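Sunday, bench notes

Started at 7 with the finger pads. The old set had gone shiny at the tips, which showed up on Friday's log as slow creep under load, so both were replaced before anything else. Torqued, checked for play, none found. Homed the arm and ran the joint sweep. Joint 4 still reports a small offset after a cold start and loses it after a few minutes of motion. I have written this down before and will keep writing it down until someone at Fevia answers the ticket.

The question for the day was the same as last week: do we keep the Pralico controller for the cup and bottle work, or move to the Costton one before the June review. Anum Jatoi wants a number. I would like her to have one that means something, so I kept the gripper, the pads, the camera position and the objects the same for both and changed only the controller and its own tuning file.

Pralico, morning

Position mode with the current limit as a stand-in for force. This is the setup everyone here knows. It closes to a commanded width, and if the motor current passes the limit it stops there. On the bottle this is fine. On the sponge it is fine too, though the width it stops at depends on where the fingers land. On the cup it is poor. The wall gives before the current rises enough to register, so the limit never trips and the fingers keep going to the commanded width. I can get a decent grasp by choosing that width by hand. That works for one cup size at one height and amounts to me doing the controller's job.

Dropping the limit further made it trip on friction in the linkage, with the fingers stopping in free air. Raised it again. Filtering the current helped some, at the cost of delay, and the delay puts the dent back in the cup. I spent longer on this than planned.

Costton, afternoon

Swapped over at lunch. The connector is keyed differently from the drawing, so the adapter had to come off and go back on turned around. The drawing is now corrected in pencil.

This one closes on a speed profile and looks for the change in velocity at contact. First closes were too fast. Cut the approach speed in half, then again for the last stretch before contact, and the behavior settled. It catches the cup wall early and holds at a low effort. The contact event is clean in the log, a single step with very little ringing. With Pralico I have to squint at the trace to say when contact happened.

Where it does worse is anything soft. The sponge gives no sharp event, so the controller waits, decides it has missed, and opens. There is a soft-object flag in the menu. It changes the timeout and, as far as I can tell from the traces, nothing else. Question for Fitzsimmons, who sold us the unit and presumably has a manual with more than 2 pages on tuning.

Total for the day is 143 grasp attempts over the two controllers. I am not splitting out success rates yet. The morning block has a run of bad width settings in it that were my doing, and it would be unfair to report them as the controller's.

Wrist angle

Tried tilting the cup after the lift with the second controller, to see whether the hold effort stays flat when the load shifts in the fingers. In the logs it rises slightly through the tilt and then levels off. The elbow has to come up high and fold over to get the wrist vertical above the left-center of the table, and in that posture there is not much reach left toward the far corner. I would move the base closer if it were only up to me.

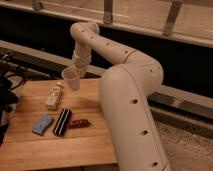
Left for tomorrow

Repeat the Pralico cup block with one fixed width, written down before the run starts.

Ask Fitzsimmons about the soft-object flag and get the answer in an email.

Put the bottle farther from the cup. With the cup hanging over it there is very little margin on the way down, and a bump there would end up counted as a grasp failure.

Rerun the joint 4 check from cold, before coffee.

Send Anum the traces without a recommendation. If she presses, I lean toward Costton for anything with a thin wall and Pralico for the rest, and I know that running 2 controllers is the answer she does not want.

Powered down at the wall. Backup of both tuning files is on the shared drive under today's folder.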